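An Afternoon at Karnesus

I had been promising myself a visit to the Karnesus lab in Udulholm ever since Mohit Mathur told me about it over a very long dinner last December, and on April 10, 2019 I finally got there, a little late and with wet shoes, having walked up from the station when I should have taken the bus. Mohit met me at the door with coffee and was kind about both.

The part I had come for is down a corridor on the ground floor. They call it the Bucur room, after the project, and what goes on in it is people folding, sorting and putting things away, over and over, so that a learning system can have plenty of examples to study. I know that sounds dull, and I was ready to stay ten minutes out of politeness. I stayed until they closed!

Gheorghița Surdu, who runs the sessions, explained how it works (patiently, as I kept interrupting). The person doing the task wears no gloves and steers no robot from a distance. They simply hold a gripper in each hand and do the job with those, while the movements and the view from the head are recorded together. One go from start to finish is an episode, and a good session gives them 58. Fabric is the hard part, she said, as it never lies the same way twice, and that is exactly why they want so much of it. 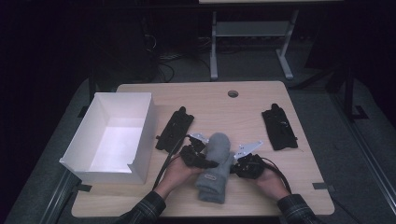 Both grippers on a piece of gray fabric, with the open white box waiting at the left.

I was allowed to try it myself, naturally, and I was terrible. You reach for a corner the way you have all your life, and the fingertips you were counting on aren't there. It took me 6 tries to get one fold I wasn't ashamed of. Gheorghița wanted the clumsy ones kept too, as long as I had fixed my own mistake before stopping, and she marked each one in Kedico, the program they use for going through the recordings afterward.

We finished upstairs with more coffee and a plate of poppy seed cake, and Mohit and I got into a friendly argument over whether a system raised on tidy folders would ever cope with my laundry at home. Visits can be arranged by writing to the lab, and groups are kept small. Do take the bus up the hill, and bring a sweater for the Bucur room.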